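Teleop demos for kitchen jobs - worth it?

gustus_fan
Four evenings driving the arm by remote to teach it the microwave door. The Roketti guide says that's plenty. I have my doubts.

minhas
How many clean runs did you keep?

gustus_fan
Seven. The rest I binned, mostly my own clumsy steering.
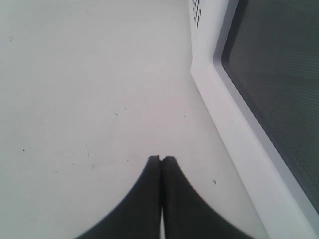
My gripe is that I learned the job and the arm learned my bad habits.

eltside
Disagree. Keep the clumsy ones, it needs to see recoveries.

minhas
Only if you do recover. Guiding it by hand gave me better behaviour in about 3 tries.

gustus_fan
Same microwave each time? Then I'm not sold.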